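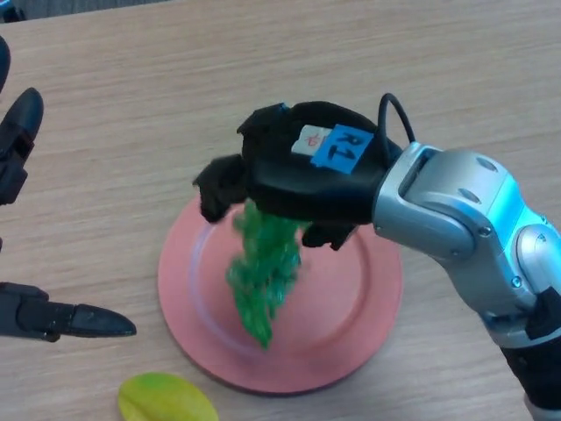
I bought the Faretti plate in October, after the second of our old white ones chipped. I wanted something for fruit and toast that could stay out on the table all day. It has been in use every day since, so this is a review after some proper wear.

## What you get

One round plate in a color the maker calls Clay Rose. On the website it looked closer to brick. In our kitchen it is salmon pink, and a bit lighter in the middle than at the edges. My husband calls it the ham plate. If you are trying to match other dishes, order one first and look at it in your own light before you buy four.

It comes in a plain carton with a folded paper sleeve and no plastic. The weight on the carton is 470 grams, and my kitchen scale agreed.

## The shape

The rim is wide and flat, and the well in the middle is shallow. There is a soft ridge between the two. I like the rim. It gives you somewhere to put a knife or a pile of peel, and it makes the plate easy to carry with one hand.

The well is the weak point. Anything with a thin sauce runs up to the ridge and sometimes over it. I tried it for pasta twice and went back to bowls. For sandwiches, cut fruit, cake or crackers it is fine. 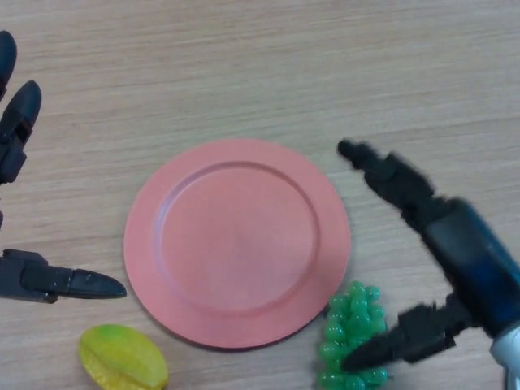
*The plate with star fruit and green grapes. The ridge shows up best from above.*

The finish has a slight sheen but is not shiny. Fingerprints don't show much. Crumbs do, mostly dark ones. Against a pale wood table the pink looks good, better than it did on the gray counter where I first set it down.

## Washing and wear

I run it through the dishwasher most nights, bottom rack. The color is the same as the day it came. There is one faint knife mark in the well from when I cut a lime on it, which was my own fault. Turmeric left a yellow patch that came off with baking soda on the second try.

It stacks well with its own kind. My neighbor Randa Jaber has six and they sit level in her cabinet. It does not stack well with our Omeck plates, which have a narrower base and rock on top of it.

## Compared with the Pryor

I had a Pryor side plate before this. The Pryor has a deeper well and handles sauce better, but the rim is so narrow that I was always getting a thumb in the food. For fruit and snacks I would pick the Faretti. For dinner I would pick the Pryor – or just use a bowl.

## Would I buy it again

Yes, and I have ordered two more. I would like a slightly deeper well and a color name that matches the color. Four out of five.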